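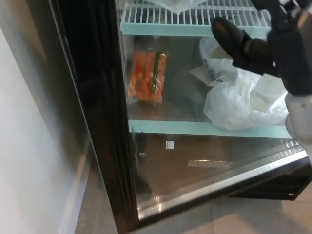 December, bench 2, started 07:40

Continuing the drift check on the Tumano loggers. Natália Teixeira asked for a written record of the door-seal work as well, so both are in this entry.

Background, for whoever picks this up. The Tumano is a battery logger with a thermistor on a short lead. It writes one reading per interval to internal memory and holds 4,000 readings before it starts overwriting the oldest. At our usual interval of 2 minutes that gives five and a half days. The last run was left for a week, so the first day and a half was lost, including the warm-up I wanted. Interval is now set to 5 minutes on all units. That is coarse for door events but fine for drift.

Ice point, 08:15

Crushed ice and distilled water in the wide-mouth flask, stirred every few minutes, probes hung clear of the walls. Waited 20 minutes before reading. Units A, B and D read within 0.2 C of zero. Unit C read 0.9 high. Let it sit, stirred again, still 0.9 high. Swapped the probe from C onto the body of A and the offset followed the probe, so the logger body is good and the thermistor or its connector is at fault. Cleaned the connector with alcohol and reseated it. Offset dropped to 0.7. Not good enough. Tagged the probe and put it in the reject drawer. Spare probe fitted to C, reads 0.1 low.

Note that the correction table taped inside the cupboard door is for the old probes. Do not use it with these. I have crossed it out.

Second point, 09:30

Water bath at 25 C against the glass reference thermometer. The bath takes a long time to settle with the lid off, so I cut a slot in a scrap of foam for the leads and ran it covered. All four units within 0.3 C of the reference, all on the high side. Could be the reference. Its certificate has lapsed and I could not find a newer one in the folder. Celeste Serrano may have it in her office. Until that is sorted, treat the 25 C figures as a comparison between units only.

Door seal, 10:45

Test method is the paper strip. Close the door on a strip of copy paper, pull straight out, note whether there is drag. Work clockwise from the top hinge corner with the strips a hand's width apart. Drag was even along the top and down the handle side. Along the bottom there was none for the third nearest the hinge. Same result with the door closed normally and with it pushed shut.

Took the gasket out of its channel along the bottom only. The lip had a flat set in it and there was grit in the channel. Cleaned with warm water and dish soap, dried, then warmed the lip with a hair dryer on low and worked it back to shape by hand. Refitted. Drag is now present along the whole bottom edge, weaker than on the other sides but there. I expect the set to come back. A replacement gasket from Gallegos is the proper fix. Their catalog lists two profiles that look alike in the drawing and differ in the depth of the push-in barb. Measure the channel before ordering. I did not have the small calipers at the bench.

Humidity next to the gasket was 69 percent on the wall gauge. Worth writing down since condensation along the bottom edge was the original complaint.

Data handling

The Fusoteo software exports with a comma as the decimal mark if the laptop is set to the wrong region. This is what broke the plots last month. Check the first line of the file before loading it. The time stamps are in local time with no offset recorded, so any run across a clock change has to be fixed by hand.

I renamed the columns to match the older files: time, temp_c, unit, note. The note column is free text and the plotting script ignores it, so put door openings there and keep them short.

Overnight run

Loggers A and B on the upper level, C and D on the lower, probes in small vials of glycol to damp out the air swings. Leads brought out at the hinge side on the flat part of the seal. Ran the paper strip again beside each lead and there is still drag, so the leads are not holding the door open by much. Started 13:10. Thermostat left where it was.

Things I would like to know from this run: whether the compressor cycle has got shorter since the gasket was reworked, and whether the lower level is still colder than the upper. The previous run had it colder, but that was with the bad probe on C, so the size of the difference means nothing.

To do

Ask Celeste about the reference certificate.
Measure gasket channel depth, then order.
New batteries for D, its indicator is at one bar.
Return the Cinex bath to the other bench and drain it first.
Order two spare probes, there are none left in the drawer.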